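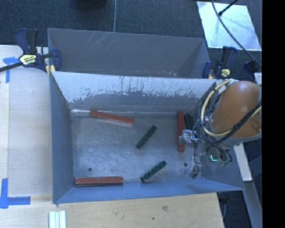 共同工房で組んでいるビンピッキングの件で相談です。深い金属の箱からブロックを一つずつ取り出すだけの装置ですが、壁際に寄ったものの失敗が減りません。ログに残っている試行が3763回、うち失敗が1051回で、失敗の大半が壁際です。グリッパーのところにある縦向きの赤のように、底の開けた場所で立ち上がった向きなら問題ありません。左下の赤は手前の壁とほとんど平行でほとんど隙間がなく、こうなると指が入りません。短い緑も、端が壁の根元まで来ると同じ失敗をします。アームは中古、制御はNatari、指はアルミの自作です。箱は二つ並べてバークランプで留めてあります。指を作り直すか、ソフトで逃げるか、どちらが先だと思いますか。
投稿者:iolanda_h

＞1
指の厚みと開き幅を書いてください。壁際の話は数字がないと答えようがないです。
投稿者:fengying

＞2
先端の厚みが6ミリ、最大開きが85ミリです。ブロックの幅は30ミリ。
投稿者:iolanda_h

6ミリは厚いです。先端だけ2ミリのばね鋼に替えれば、壁との隙間が小さくても入ります。うちはBaşaranの替え刃用の板を切って使いました。ネジ穴を指に二つ開けて留めるだけなので半日で終わります。
投稿者:fengying

先に指を薄くするのは反対です。薄い指は底に当たったときに曲がります。深い箱だと手首が斜めに入るので、底に当てる回数も増えます。壁際のものは、まず指を閉じた状態で真ん中へ掻き寄せて、それからつかむ動作を足すべきです。部品代はかかりません。
投稿者:zubeyde_d

掻き寄せは1回ごとに4秒から5秒余計にかかりますよ。それに平行にくっついているものは、上から引っかける場所がないと寄りません。指の裏がブロックと壁の間に入らないなら、結局つかめないのと同じです。
投稿者:fengying

間に入れる必要はないです。上面を軽く押さえて横に引きます。ゴムを貼った指先なら動きます。押しつける力の上限を決めておかないと非常停止がかかるので、そこは要調整。
投稿者:zubeyde_d

ゴムは今は貼っていません。力の上限はClamgateのドライバ側で設定できるので、やってみます。
投稿者:iolanda_h

横からすみません。指の前にケーブルを見たほうがいいと思います。クリーム色の太いのが手首の脇で大きく輪になっていて、黒い束がアームの前を斜めに横切っています。この取り回しだと、右の壁際へ手首を回したときに箱の縁へ引っかかりませんか。失敗の記録を左右で分けて、右に偏っているならケーブルを疑います。
投稿者:erica_x

分けて数えてみました。右側の失敗のうち100回は「目標姿勢に届かず」で終わっていて、左側にはこの終わり方がほぼありません。指の話と混ざっていたようです。
投稿者:iolanda_h

では右はケーブルが先ですね。手首の上に吊り具を一つ足して、輪を小さくする。面ファスナーの帯で仮留めして、可動範囲の端まで低速で一周させてから本締めしてください。きつく締めると今度は手首の回転で引っ張られます。
投稿者:erica_x

認識のほうはどうなんですか。底が金属の地のままだと、照明が映り込んで深度が抜けます。濃い緑のほうが失敗は多くないですか。
投稿者:lucimara_p

色別には集計していませんが、濃い緑で位置がずれることはあります。底に黒いゴムシートを敷く案は出ました。底の丸い穴をふさいでしまうので保留中です。
投稿者:iolanda_h

シートに同じ位置で穴を開ければ済む話では。ただ黒を敷くと濃い緑が埋もれるので、色で分けているなら明るいグレーのつや消しがいいです。Clernusentの工房では灰色のフェルトにしていましたが、毛羽がつくので私はゴムのほうを勧めます。
投稿者:lucimara_p

シートで摩擦が増えると掻き寄せが効きにくくなります。敷くなら掻き寄せの調整より前に敷いてください。あとからだと力の設定がやり直しです。
投稿者:zubeyde_d

ところで台の青いテープは箱の位置合わせ用ですか。クランプで留めていても、アームが壁を押せば少しは動きます。テープだと1ミリのずれは見えません。私は角にL字の当て金をネジ止めしています。
投稿者:fengying

目印です。朝いちばんに合わせて、あとは見ていませんでした。当て金は共用の作業台に穴を開けることになるので、工房に確認します。だめなら下に板を一枚敷いて、そこに固定します。
投稿者:iolanda_h

途中経過です。ケーブルに吊り具を付け、グレーのゴムシートを敷き、それから掻き寄せを入れて400回動かしました。「目標姿勢に届かず」は右側で2回だけです。壁に平行なものは、長い赤はだいたい寄せられますが、短い緑は回ってしまって逆に壁へ張りつくことがあります。指はまだ6ミリのままです。
投稿者:iolanda_h

短いのは端を押さえると回ります。重心の真上を押さえてください。
投稿者:zubeyde_d

それでも残る分は指だと思いますよ。ばね鋼の図面を載せるので、穴のピッチを教えてください。
投稿者:fengying

ピッチは12ミリ、ネジはM3です。押さえる位置を直してから、片方の指だけ替えて比べます。
投稿者:iolanda_h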